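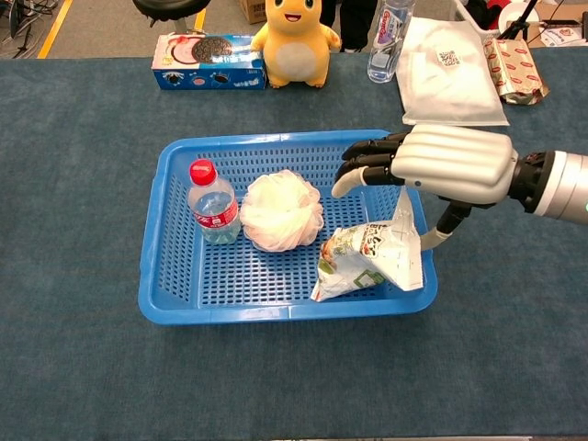
Basket task, right hand above the snack bag.

Drimham basket set: known fault in the right hand data

Read this before you train on the set. It holds 397 episodes of a humanoid hand working with household items and a blue perforated basket. Items vary between episodes and include water bottles, a mesh bath sponge, snack packaging and a yellow plush toy.

What went wrong
In June the right thumb began to report a closed position while it was still partly open. The controller did not raise an error. Mio Ueda found the problem when she compared the joint logs with the video and the two disagreed during grasps on soft packaging. Rigid items hid the fault – the fingers stopped against them anyway and the grasp looked normal.

Cause
A worn cable connector inside the wrist dropped thumb encoder packets. The driver repeated the last good value and did not mark it as stale. Dionysis Rallis reproduced this on the bench by bending the wrist past roughly 90 degrees.

Affected data
5 episodes have confirmed bad thumb values. They are still in the set, with thumb_valid set to 0 for the whole episode. Video and arm joint values are fine in these.

Fix
The connector was replaced. Driver build 1482 stops the hand when a packet is late. Older builds should not be run with anyone's fingers inside the basket.

Still open
The left hand has the same connector and has not been inspected. Force values were never calibrated on either hand, so treat them as relative.

Reports go to Areti Galanis. Please include the episode number and driver build.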